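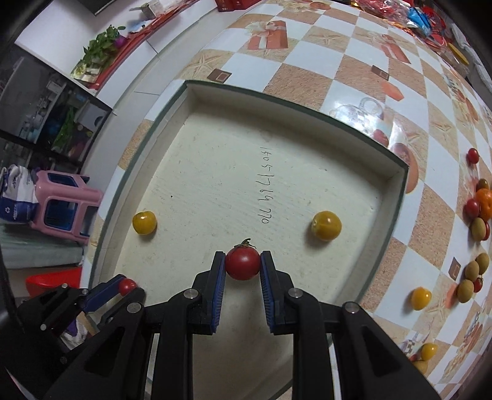 *Cherry tomatoes and a shallow tray*

# About Roviscombe

Hi, I'm Sum-yee Siu, and Roviscombe is my company. We read stock exchange filings for a living – director dealings, share pledges, loans to relatives of the chairman, all the stuff that gets posted at ten at night and written in a way that makes your eyes slide right off it. Then we tell our clients in plain English what changed and whether we think they should care.

I started out in 2000 as a junior in the company secretary's office of a mid-sized electronics retailer. My job was to keep the register of who at the company owned shares, who had bought, who had sold, and who had to be told (again!) that they couldn't trade the month before results came out. I loved it. I know how that sounds. But you learn a lot about people from what they do with their own stock, and I was hooked on it long before I had any idea I could make a business out of it.

After that I spent years on the other side, at a fund in the city, where I was the person everyone forwarded the boring announcements to. When the fund closed I moved back to Dusham, put a desk in the spare bedroom and wrote to the analysts I used to work with. Two of them signed up, and that was Roviscombe. We've got a proper office now, over a shoe repair place on the main street, and the stairs are steep so please call if you'd like us to come down and meet you instead.

## What we do

Our main product is Jilau, a daily note that goes out at 6:30 a.m. It covers 444 listed companies, mostly retailers, property developers and consumer brands with a founder or a family still holding a big stake. That's the corner I know, and it's where the interesting filings tend to be. If a controlling shareholder pledges stock to a lender, or a board loses its audit partner in the middle of the year, it's in Jilau the next morning with a link to the original document.

We also take on longer pieces of work. Usually a client is thinking of investing, or lending, or going into a joint venture, and wants someone to go back through the old annual reports and draw up who owns what. Chow runs that side. Chow used to be an auditor and still prints everything out, so if you hire us for one of these you'll get a very nice PDF and, if you ask, a very heavy binder.

## What we don't do

We don't give tips, and we don't tell you to buy or sell anything. Everything we use is public. If you call us with something that sounds like inside information I'll stop you, write down the time of the call and speak to our lawyer, and I'd do that with my oldest client too. None of us owns shares in any company Jilau covers. I sold the last of mine before the first issue (too early, as my brother likes to remind me).

We don't do politics either, although a lot of the companies we follow live close to it. When a founder gets arrested or a regulator opens a case, we stick to what's been filed and what the court has published.

## Working with us

We have 40 clients and I talk to every one of them. New subscriptions open each September – you can join the waiting list at any time through the contact form, and I'll send you a week of back issues so you can see if it's your sort of thing. Students writing about corporate governance can have the archive for free. Just tell me what the paper's on, and send me a copy when it's done.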